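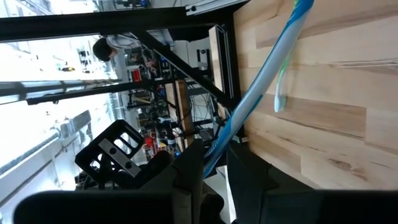

What Is a Loop? (And Why Does It Go Round and Round?)

Hello! I make music on a computer, and the question I get asked most by children is how I manage to play the drums, the bass, the piano and the shaker all at once when I've only got two hands. The answer is that I don't play them all at once. I play each one for a few seconds, and then I let the computer repeat it. A bit of sound that repeats like that is called a loop, and I'd like to tell you how they work, because once you know, you'll hear them everywhere.

Start with clapping

Put down whatever you're holding and clap this with me: clap, clap, clap, rest. Now go straight back to the beginning without stopping. Clap, clap, clap, rest, clap, clap, clap, rest. You've just made a loop! It's a very short one, but it does the job. If you keep it going and a friend starts humming over the top, you two are already a band.

The "rest" matters, by the way. A rest is a silent beat. You still have to count it, even though you don't make any noise. When I was learning I used to skip my rests because I was impatient, and everything I played came out lopsided, like a bicycle with a bent wheel.

Beats and bars

Most of the music you hear on the radio is counted in groups of 4 beats. One, two, three, four, one, two, three, four. Each of those groups is called a bar. (Nothing to do with chocolate, sorry.) A loop is usually one bar long, or two, or four, or eight. Musicians like those numbers because they fit neatly on top of each other. If my drums last one bar and my bass tune lasts two, the drums go round twice while the bass goes round once, and then they both start again together.

What happens if you pick an odd number? I tried it! I made a piano loop with 7 beats in it and put it over ordinary drums with 4. They started together, then drifted apart, then wandered about for ages before they met up again. It sounded a bit like two people trying to walk down the pavement with their legs tied together. I rather liked it, so I kept it and called the tune Dodwood.

How fast is it?

Speed in music is called tempo. We measure it in beats per minute, or BPM for short. To find the tempo of a song, tap your foot along with it, get somebody to time you for one minute, and count your taps. If you tapped 67 times, the song is going at 67 BPM. That's quite slow and sleepy, good for a lullaby or a rainy song. Dance music is a lot quicker, and often goes at over 120 taps a minute, so your foot may get tired.

If I want two loops to play together, they need the same tempo. Imagine two people skipping with the same rope, one turning it fast and the other turning it slowly. It's going to end in a tangle. Luckily the computer can squash or stretch a loop so that it matches. A small stretch sounds fine. A really big stretch makes drums go mushy and makes voices sound like sleepy robots, which is great fun for about a minute.

Hiding the join

Now for the tricky part. Every loop has a join, the place where the end meets the beginning again. If you cut it a tiny bit too early or too late, you hear a hiccup every time it goes round. Sometimes you hear a little click as well.

Sound is really air wobbling, and the computer draws that wobble as a wavy line. The line goes up and down and crosses the middle over and over. If I cut my loop at a spot where the line is crossing the middle, the end and the beginning have a good chance of meeting up smoothly. If I cut at the top of a hill, the line has to jump suddenly, and that jump is the click. I spent most of February hunting for one click in a tambourine loop, and it was tiny!

Stacking them up

This is my favourite bit. Playing several loops on top of each other is called layering. For my newest tune, Drostow, I used 6 loops:

Drums
Shaker
Bass
Piano
A wobbly synth (a synth is an instrument that makes its sounds with electricity)
Me, going "ooh"

I didn't start them all together. First came the drums by themselves, then the shaker, then the bass, and so on. In the middle I took nearly everything away again so there was only the piano and the "ooh". Then all the others came back, and it felt enormous, even though not one of the loops had changed. Listen out for this next time a song you like gets to its big chorus. Something has probably just gone quiet before it.

Make your own without a computer

You need a few friends and some things that make a noise. Empty tubs are good for drums, and a jar with dry rice in it is a lovely shaker (put the lid on tightly, please, I've swept up enough rice).

1. One person starts a steady beat on a tub and keeps going.
2. The next person listens to it go round a few times, then adds a different pattern.
3. Carry on until everybody is playing.
4. The first person stops. Then the second. Keep going until it's quiet again.

The hard part is playing the same thing every single time. Your hands will want to speed up when it gets exciting. Mine still do.

A few words to remember

Loop: a bit of sound that repeats.
Bar: a small group of beats.
Rest: a silent beat.
Tempo: how fast the music goes.
Layering: playing sounds on top of each other.

Next time I'll be writing about echoes, and how I recorded one in a stairwell.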